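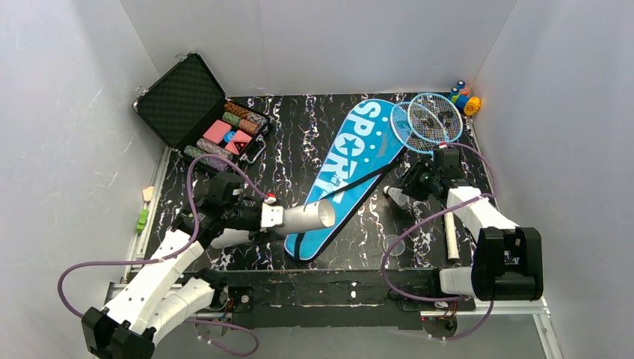 Notebook / Storage and handling / Games and sports kit

January 23, 2023

Started on the loan kit for the Jurthorpe rooms. On the marbled top for this entry: the poker chip case, open, the light-blue SPORT racket bag, two badminton rackets with blue frames, and the small toy pieces, which went in the far right corner.

Chip case. Black outside, aluminum rim, egg-crate foam in the lid. Chips lie on their sides in rows and the colors are brown, olive green, grey and a muted pink. The two pink plaques and one blue chip were on top of the rows. Inventory sheet 462 lists plaques but gives no slot for them. Grethe Juhl thinks they belong flat under the foam. Tried to confirm with the Lalier catalog, no drawing. For now: plaques flat on the chips, foam down, latch, carry level. Blue chip to be checked against the sheet before it goes back in.

Foam: old stock from Hinds sheds crumbs when pressed with a thumb. Not tested on this lid. Do that next and write the result in the margin.

Racket bag. Laid diagonally, narrow end toward the middle of the table, strap left on. Tag for the bag is 907. The tag should go on the strap and not on the zipper pull; the September batch lost several from the pulls.

Rackets. Frames overlapping at the back right, string beds white with dark markings. Have not decided if the markings are a printed logo or wear. Check with a damp Nitex cloth on one string near the throat, then leave overnight before bagging. Do not store with the heads crossed. Handles go in toward the narrow end.

Toys. Blue, green, orange, yellow, one round piece in yellow and orange. Not on either sheet. Grethe to ask Jurthorpe if they belong with this kit or with the playroom box.

Open: plaque position, blue chip, foam test, string markings. Label printer is out of the wide tape, so 907 is handwritten until more comes in.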